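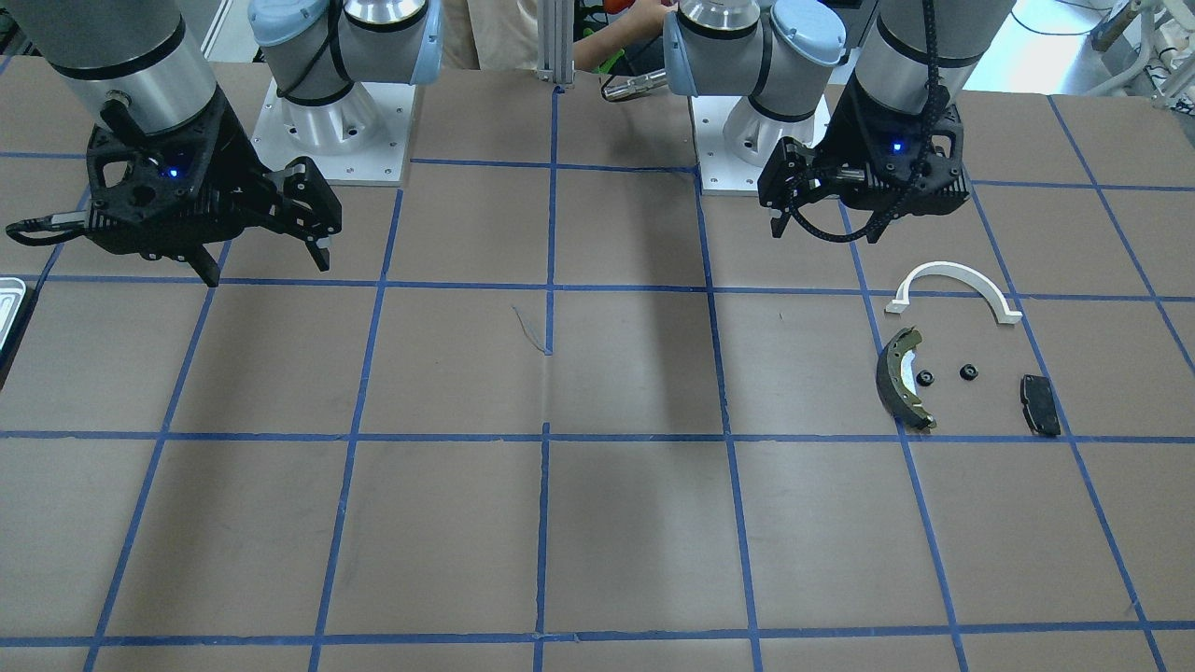

Last changed: March, by Isabelle Caron

Drumetano

The Drumetano is a morning devotion kept by a handful of Protestant congregations, mainly in small towns. It consists of a short psalm, a long silence and a shorter psalm. The silence is set at 18 minutes, a length whose origin is disputed and whose end is usually announced by somebody's stomach.

Origins

The practice is credited to Angus Sheehan, a lay preacher who had been asked by his elders to preach less. He began opening the chapel at Zelenák before work and sitting in the front pew without speaking. Attendance rose. Sheehan's own notebook records this with the single word "Noted."

The name is of uncertain meaning. Sheehan said it came to him in prayer. His biographer, Jocelyn Fraser, found it painted on the side of a feed wagon that passed the chapel twice a week, and thinks both accounts may be true.

Form

A leader reads the opening psalm standing up, then sits. No commentary is given. Eyes may be open or shut, but books stay closed, and the leader does not look at the clock more than is decent. Most congregations begin at 6:30 a.m. The closing psalm must have no more than eight verses, a rule added after one leader chose Psalm 119.

Two variants are recognized. The Gustetti form puts a hymn in place of the closing psalm and is favored by people who own pianos. The Flusulel form is held outdoors in all weather and is favored by people who talk about it afterward.

Reception

Early opinion was mixed. Several ministers objected that silence could not be checked for doctrine. Others worried that worshipers were asleep, a concern Sheehan answered by citing Psalm 127, in which the Lord gives his beloved sleep. The matter was dropped.

Kartini Pillai's study guide, Sitting Still Before Breakfast, brought the devotion to a wider audience. It runs to about 300 pages, and critics have remarked on this. Tanner Lachance's reply, a pamphlet of two pages, argues that the guide should be read during the silence or left at home.

See also

Contemplative prayer
Morning prayer
Quaker worship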